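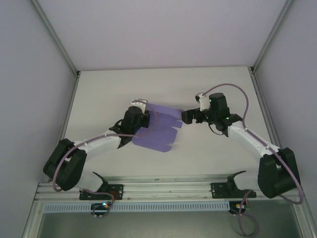 Living in one room during a lockdown: tips I'd keep and tips I'd bin

Updated 10/10/25

Every stay-at-home order brought a fresh pile of advice on how to run a household from inside it. I collected a lot of it in Stamanville, in a one-room rental of 341 square feet shared by two adults, and most of it was written by people with a pantry and a garage. I've tried what follows. Your room may disagree with mine.

Wiping down the groceries

We did this for weeks and I doubt it did much beyond ruining the labels. Wash your hands when you get in, put the food away, wash them again. Rinse produce under plain running water. No soap on lettuce, whatever your cousin sent you.

Stocking up

The lists that went around assumed a basement. Three weeks of rice for two people fits under a bed, and three weeks of canned tomatoes doesn't, unless you enjoy sleeping at an angle. Buy what you already eat. I still have lentils from that May.

Airing the room

Open a window on each side if you're lucky enough to have two sides. With one window, open it wide for a few minutes and prop the hall door, if the neighbors will stand for it. Scented sprays and bowls of vinegar cover a smell for a while - they don't change the air.

Washing clothes in the sink

When the laundromat shut, this was the only choice. Use far less detergent than the bottle says, or you'll be rinsing until dark. Roll each wet shirt in a dry towel and kneel on it before hanging it up. Jeans are a mistake.

Fabric masks

Jannik Eichhorn on Dunard Street swore by boiling his. I'm not convinced, and the elastic certainly wasn't. A hot wash and a full dry was good enough for ours.

The daily schedule

Color-coded charts lasted three days here. What did stick was folding the bed away before breakfast, and a rule that the table gets cleared by six. Some evenings it was even followed.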